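Chapter 6
Writing About Real People: The Biographical Drama

Most viewers who sit down to watch a drama about a real person know how the story comes out. They know who won the election, which marriage ended, and who died young. The writer of such a series can't depend on surprise at the outcome, so the interest has to come from somewhere else: from private talk, from small decisions, and from the hours between the events that made the news.

This chapter looks at how those private hours get written. It follows one series, The Long Gallery, from research to broadcast. The series was made by the production company Hanodico and told the story of the Duvano family, who owned newspapers and a chain of hotels, over four seasons. Mebrat Abdella was its head writer for the first two. Her working papers are quoted in this chapter and again in Chapter 9, where we take up the legal side.

The record and the gap

Every biographical drama starts with a record. For the Duvano family this was large. The research team began with 447 press clippings, a set of radio interviews, and two published memoirs that disagreed with each other on nearly every date. Of the clippings, 439 dealt with public events such as openings, weddings, court hearings, and funerals. The other eight gave some account of what was said in private, and most of those relied on a single former employee.

Abdella called the space between these two kinds of material "the gap." Her first season outline marks each scene with a letter: R for a scene on the record, G for a scene in the gap. By the last episode the G scenes far outnumber the R scenes. This is normal for the form. A wedding may take up five minutes of screen time, while the argument the night before takes up twenty. 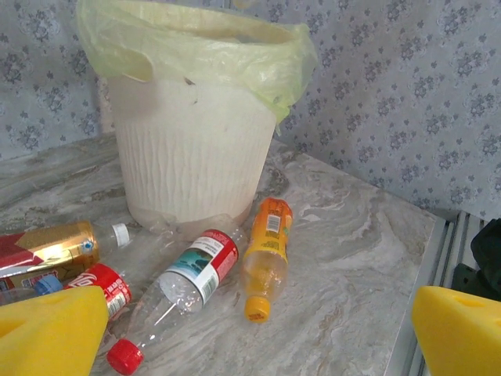 The difficulty is that viewers can't see the letters. A scene built from a court transcript and a scene made up in a writers' room look the same once they are lit, acted, and edited. Costume and set design add to the effect. When a dress has been copied stitch for stitch from a news photo, people tend to believe the words spoken by the actor wearing it.

Compression

Writers also change the record on purpose. The most common change is compression, in which events that took place over months are moved into a single week. In season one, the elder daughter's engagement and the sale of the family's first hotel happen on the same evening. In life they were more than a year apart. Abdella's note on the scene is short: "Same night. She hears both from her father."

A second kind of change is the composite character. The family lawyer, Pavlović, stands in for three people who worked for the Duvanos at different times. He knows more than any one of them could have known, and he is in the room more often – a convenience for the plot, but one that later caused complaints from relatives of the three.

How subjects respond

Living subjects respond in different ways. Some refuse to comment. Some say they have never watched and then correct a detail from episode three. The younger son, Olto Duvano, gave a long interview in April after the second season was shown. He objected to very little of the plot. His main complaint was that the actor playing him was always early for dinner.

Complaints of this kind deserve attention from students of the form.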